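Measuring grasp recovery in a divided bin: notes on the Aria trials
Posted December 24, 2024

The following is a record of work undertaken on Aria, our study of how a grasping policy responds after an unsuccessful attempt. It is published on my personal page with the agreement of my co-investigator, Jade Catterall, and the views expressed are mine. A fuller report will be submitted through Skeltard in January.

Background

Published grasp results are commonly reported as a single success rate. That figure conceals a behaviour of considerable practical interest, namely what the arm does next when the first closure fails. A policy that repeats an identical approach to the same point may eventually score a success if the object has shifted slightly. We wished to separate that kind of success from a real change of plan.

Method

The policy was run for 203 episodes. In each, the arm was permitted 3 attempts on a nominated object before the episode was closed. After every failed attempt we recorded the angle and position of the next approach and labelled it as repeated or revised. Labelling was carried out independently by Ms Catterall and myself, and disagreements were settled by reviewing the footage together.

Objects were drawn from the Nuttall set, which favours household goods of awkward shape and mixed colour. No effort was made to space them apart. Contact between neighbouring objects is the usual cause of a failed closure in our experience, and tidying the bin would have removed the condition under study.

Results to date

Revised approaches were more likely to succeed than repeated ones, although the advantage narrowed when the object lay close to a wall. In 9 episodes the two labellers could not agree, and these have been set aside. Long, thin items remain the weakest category. The policy tends to centre its approach on the widest visible part, a reasonable habit for a block and a poor one for a brush.

Faceted objects gave better results than expected. The policy generally brought the fingers to either side of the middle section on its first approach, and seldom chose the ends.

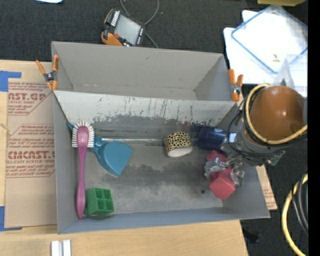 Limitations and next steps

All episodes were collected with one bin and one style of gripper, and the findings should be read accordingly. The divider was held in the same position throughout. Lizelle Le Roux at Gedness has offered to repeat the protocol with a different layout, and we have sent her the labelling guide - the second version, which defines a revised approach more strictly.

Comments on the labelling criteria are welcome, particularly from groups that have tried to score recovery behaviour automatically.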